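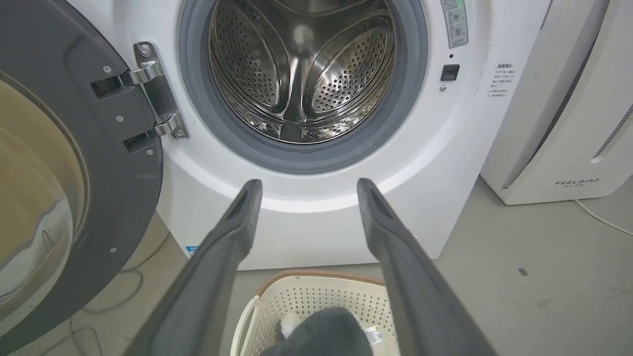
Step 1: Park the arm at the washer and pick your start pose

Okay, so you've got the arm powered up and you want to teach it to load laundry by driving it yourself. Great choice, it's my favorite task to teach! Before you record a single thing, get the arm to a start pose you can come back to every time. I like mine with the basket between the fingers in the wrist view and the whole drum opening visible above it. If the basket is out of view when you start, the robot has nothing to go on for the grab, and you'll be sorry about it three hours later when you're training.

Keep the fingers wide open at the start and the door swung all the way back. We're not teaching the door today. Doors are their own tutorial (and their own headache - I've got a half-written page on that).

Save the pose in Skellgate under a name you'll recognize. Mine is called "washer_home", and I used to have a "washer_home_2" and a "washer_home_real", so learn from that.

Step 2: Hook up the leader arm

I drive with a Drudenen leader, the small one you hold in your hand. Plug it in, open the Skellgate teleop tab, and hit Match before you hit Go. Match lines the leader up with the real arm slowly. Skip it and the arm will jump to wherever your hand happens to be, and with a washer that close to the fingertips you really don't want a jump.

Set the speed scale to 5 for your first tries. The slider goes a lot higher and you will be tempted. Leave it.

Step 3: Do some dry runs

Drive it a handful of times with recording off. The move I teach goes like this:

Lower straight down over the basket.
Close on the item, somewhere in the thick middle of it.
Lift until it clears the rim, then pause for a beat.
Come forward and over the bottom of the gasket.
Open the fingers once you're well inside the drum.
Back straight out the way you came.

That last one gets people. Your hand wants to swing off to the side the second the item drops, and on the left there's a hinge and a big open door to run into. Straight back, then up, then home.

Fuzzy stuff is nice to begin with. It squishes, so your grip can be off by a bit and still hold. Just don't pinch it by the care tag! The policy will pick up that habit so fast, and then it goes hunting for tags on things that don't have any.

Step 4: Record

Turn recording on and do one load per episode. Start at home, end at home. Between episodes, turn the item a little, or scoot the basket an inch or two. Small changes are plenty in the beginning.

If you mess up and recover (drop it on the rim, pick it up again), keep the episode. Those are gold. If you mess up and have to reach in with your own hand, throw it out.

My last batch was 394 episodes, and I kept 284 of them after cleanup. It sounds like a lot of wasted driving, but plenty of those were me getting tired and sloppy late in the afternoon. Now I quit after 31 in a sitting and go get a coffee.

Step 5: Check your episodes before you train

Open a few in the Mishra viewer and scrub through the wrist video next to the gripper trace. What I look for is the spot where the fingers close. If you can't tell from the video alone why you closed right then, the robot won't be able to either.

Watch the drum, too. Polished steel throws back a lot of overhead light, and if you record in the morning and again at night the inside can look like two different machines. I do a bit of both on purpose. More variety, fewer surprises.

Step 6: Export and train

Pick "Ikness format" in the export menu, leave the frame rate alone, and let it run. For the first training run just use the defaults - you can fiddle once you've seen it fail in some interesting way. Mine liked to stop right above the basket and hover there. Shorter pauses in my demos took care of that, except for the one after the lift, which I left in.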